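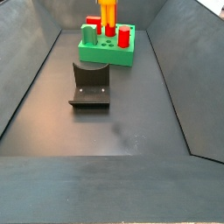
green peg block, gray bin. ok thread time

so we moved to Sastport in may and I have been meaning to write up the rental laundry/parking/heat situation for anyone else looking there. its long sorry

first thing. the listings lie about heat. "heat included" means there is a radiator. ask which months. ours came on when the landlord felt like it

we looked at 12 places. 3 were ok. 2 of those were gone by the time I got back to the car and called

the one we got is on the Wornley side, up the hill from the bus turnaround. rent was higher than I wanted but no broker fee so it kinda washed out over the year

broker fees. ask BEFORE the viewing. get it in an email. I had one guy tell me no fee on the phone and then a whole month's rent showed up on page 6 of the application

also the application fee is per adult, per building, even when its the same company running both buildings. ask them to reuse the credit check. one office said yes right away, the other acted like I asked for a kidney

parking: Wornley streets are permit only on the even side. odd side is free but they sweep it and they WILL tow. cost me 413 dollars to get the car back incl the storage. yes I'm still mad

the tow lot closes for lunch. bring cash, the card reader was "down" both times I was there (both times. don't ask)

laundry. our building has Brivora machines in the basement, the kind where you load money on an app. the app only takes round amounts so you always have a dollar fifty stuck in there. dryer 2 eats your money and doesn't heat. tape a note on it if you move in, somebody keeps pulling mine down

if you're looking closer to the water, check the closets for smell. not kidding. open every closet, stick your head in. damp gets in the back walls down there and they paint over it

water pressure too, run the shower and the kitchen tap at the same time. flush while you're at it

internet: Dizon is the only one that goes up the hill as far as I could find. install window was a whole day and they came at the very end of it. works fine since then, I'll give them that

take pics of every wall the day you get keys. email them to yourself AND the office. I did it at our last place and got the full depost back

oh and renewal. they sent ours 3/14/26 with a big bump in it. I wrote back, polite, listed what was still broken, asked for half the increase. they said fine in one line

so ask. worst they say is no

will add the bus stuff later, gotta go move the car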